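Mernden bench cell: review after one season on the refurb line

Our shop takes in retired office desktops, strips them, tests the parts and builds working machines out of what passes. Until last spring all of that was hand work. We bought the Mernden cell from Pirklow, the regional dealer, and it has been running since April. I run the bench side, so this review is mostly about how it fits around people.

You get an arm with a two-finger gripper, a controller and a license for the Notance job editor. Fixtures are extra. We print our own, and that is where most of our time went. Each tower model needs a tray that holds its parts in the same spot every time, and Vaida Vītola went through 16 versions before she had one she would leave alone.

Memory is the job it does best. It picks a stick, lines it up and pushes with the same force on every machine. Drives on rails are fine once the cage is clear. Cables are the weak point. If a data cable has drifted over a slot, the arm stops and asks for a person, so somebody still dresses the cables before each run. We also keep CPU installs under supervision – a bent pin costs more than the minute saved.

The work has changed more than I expected. Tudur James used to seat memory and drives for most of a shift and had a sore thumb to show for it. Now he loads trays, clears stops and does fault finding, which he likes better. Piret Raudsepp does not like it better. She was the fastest builder we had, and she says she spends her mornings feeding a machine that is slower than she is. She is right about the speed. On a good day the cell finishes 50 towers, and she could beat that for an afternoon, though not all week.

No jobs were cut. Pay was a sore point for 2 months, until the tray and fault work got its own grade. I would settle that before the crate arrives.

Training from the dealer was thin. The manual runs to 61 pages and says little about recovering from a stop halfway through an insert. Lesego Van Wyk wrote our own sheet for that and taped it to the controller.

I would buy it again for a shop with steady batches of the same model. For mixed one-offs, stay with hand tools. 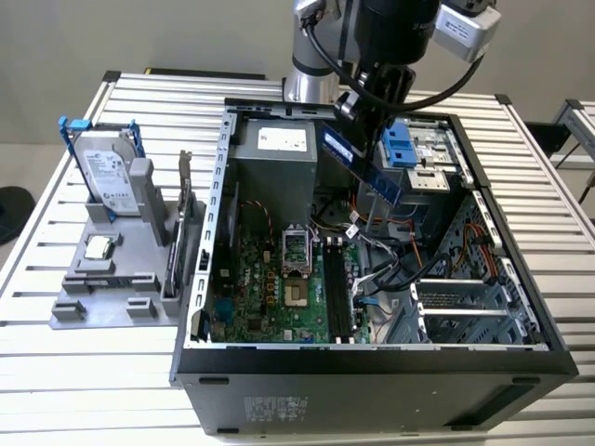

Does a builder need programming experience to run the cell?

Running saved jobs takes none, and our people were comfortable with it within a week. Setting up a new tower model is harder and should go to someone who already knows the job editor.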